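4. What the Open Day Showed, and What It Did Not

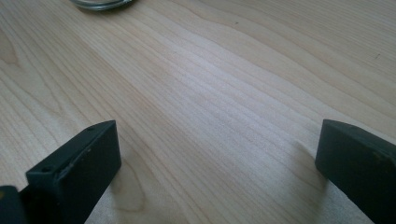 Figure 3. Open gripper above the tabletop at the second station, seen from the tool.

We went to the Mesetti open day with a narrow question. Published success rates for tabletop grasping have climbed for years, and vendors now quote them to visitors as if they described the machine in front of them. We wanted to know how much of a quoted rate a visitor could check by standing at the rope and watching. Our answer is that a visitor can check very little, and that the format of the demonstration has a good deal to do with it.

4.1 Setting

The open day was held in December in the ground-floor workshop at Mesetti. Three stations were running. The first sorted parcels and was behind glass. The third was a talk with slides and no hardware, and we leave it out. This section deals with the second station, where a two-finger gripper controlled by the Grorkley software picked household items off a table and put them down again. Two of us (Jin and Nam) stayed at the rope for the full session. Mabuza moved between stations and spoke with the hosts. Kong kept the written log. Heo did not attend and later coded the log without having seen the demonstration, so that at least one of us would be working from the notes alone.

The hosts handed out a one-page sheet. It gave the size of the training set as 3161 demonstrations and said that the system "handles everyday objects reliably." It did not say which objects, on what surface, or what would count as a failure. When Mabuza asked, she was told the details would be in a forthcoming report. We had not received it as of Jan 7, 2026.

4.2 What we logged

Kong logged 33 attempts. An attempt began when the operator said "go" and ended when the arm returned to its rest position. For each one the log has the object, who chose it, who placed it, the outcome, and whether the operator touched anything in between. The last column was added after the fourth attempt, when it became clear that we needed it. The first four entries were filled in from memory that same afternoon and are marked as such.

We had planned to report a success rate. We have decided against it. The operator chose and placed the object in nearly every attempt, and she was good at her job: she knew where things should go, and she put them there. A rate computed from these attempts would tell the reader how well the operator and the arm work together. It might be a fine number. It is not the number on the sheet.

Visitors were invited to place objects themselves twice. On the first occasion a child set down a cup close to the table's edge and the operator moved it inward before saying "go." On the second, a man put down his own keys. The arm went down, closed, came up without them, and went back to rest. The operator said the keys were "outside the demo set," and the next object was one of hers. We do not hold the miss against the system. Keys are hard. We do note that both of the attempts a visitor had any say in were either corrected or excused, and that the commentary given to the crowd mentioned neither.

4.3 The surface

Mesetti's table had a smooth, pale wooden top, and the light came from above. Figure 3 shows the wood between the open fingers, with a brighter band across the middle of the tabletop where the finer grain washes out. Anyone who has worked with camera-based grasping will have opinions about a top like this. A plain, light background makes dark or saturated objects easy to find. It may do the opposite for clear or silvery ones, and a bright patch could make matters worse.

We asked whether the surface used in training was the same. The host believed so but was not sure. We asked whether the system had been tried on a patterned cloth, and the reply was that customers would not normally use one. That may be true of Mesetti's customers. The sheet said "everyday," and in our experience everyday tables have placemats, newspapers, and crumbs on them.

The Um benchmark, which Grorkley's developers cite on their own page, includes 323 scenes, and cluttered backgrounds are scored separately. We could find no separate score for Grorkley. A single pooled figure is given, and readers are left to guess how the easy and hard scenes contributed to it.

4.4 The view from the tool

The station had a monitor showing the feed from a camera at the gripper. Visitors liked it, and so did we. It gives a close look at the approach that is impossible to get from behind a rope. It also persuades people of things it does not show. Nam overheard several visitors say that they could "see what the robot sees." They could see what one camera recorded. Whether the controller used all of that view, part of it, or mostly the fixed camera overhead was not explained, and the operator, when asked, said it was "a mix."

A tool-mounted view also tells the viewer little about anything outside a small patch of table. During the approach, the objects at the far side were often out of the picture or barely in it. A visitor watching the monitor, as most did, would have missed the operator's hand straightening the next item. Jin, who watched the table and ignored the monitor, logged more of these touches than Nam did. We kept both counts in the log and did not try to settle them.

4.5 Objections

We expect to be told that an open day is not an experiment. We agree, and would be happy to leave it there if open days were not quoted as evidence. The Funness purchasing guide, which two of the care homes in our wider study relied on, lists "seen working at live demonstration" as a criterion and gives it the same weight as a written test report. Of the 2067 comments we collected for Section 3, many of the most confident came from people whose only contact with a robot had been an event of this kind.

A second objection is that we went in looking for faults. Perhaps we did. The log is given in full in the appendix, including the attempts that went smoothly, and readers who come to a kinder view of them are welcome to it. Heo, coding without having been there, was in fact more generous than the rest of us on three attempts, and her codes are the ones we used.

What we would ask of Mesetti, and of other hosts, is modest. Let visitors place the objects for part of the session. Say aloud when an item is moved before the attempt. Put the failures on the sheet. Mabuza sent these requests to the hosts after the visit and received a polite reply inviting us to the next open day.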